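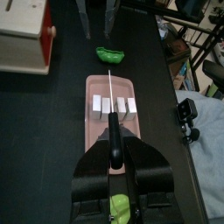 Amber Jansen wants the white blocks closer together in the pink tray, and she wrote as much in the margin of the last page: "If they sit apart the knife has too much room between them. Push them up so there's one place to cut and it's obvious where." I have no strong view. Tried both today and will leave the gap for now, so that we have the same layout for the whole of August.

Table plan as of 2 p.m.:

Tray lengthwise for the blocks, crosswise for the sushi. Write down which one before starting. I forgot twice this morning and had to guess later from my own handwriting.

Knives live in the block when not in use. The narrow one goes in tip first without trouble. The wide one needs to come in at the same slant as the slots or it catches on the edge and drags the block along the table. Put a strip of the Grolex rubber mat under the block and it stayed put after that. The strip is 12 cm, cut from the end of the roll, plenty left.

Green piece stays on the table, out of the tray. It rolls under things if it goes anywhere near the edge, so check for it before closing up.
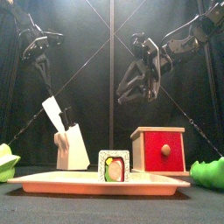
Table with knife block, sushi piece in the tray, and drawer box (red front).

Drawer box: the knob had worked loose again. Tightened by hand, no glue. If it comes off once more I'll put a drop of wood glue in the hole and leave it overnight. The drawer itself runs fine since I rubbed a candle along the sides. Amber asked whether we could keep the small pieces in there between sessions. They fit, but then they have to come out every time before the drawer is any use to us, so no.

Lighting: the tray shadow is dark with the lamp low. Raised the lamp 10 cm and it looked a bit better to me. Not measured.

Reset takes 60 seconds if nothing has gone on the floor.

To order: second tray from Hirero, same size. Wipes, pack of 200. The Blomqvist catalog has another drawer box but the front is a different shape, leave it.

Tray washed and on the shelf. Lamp off at the wall.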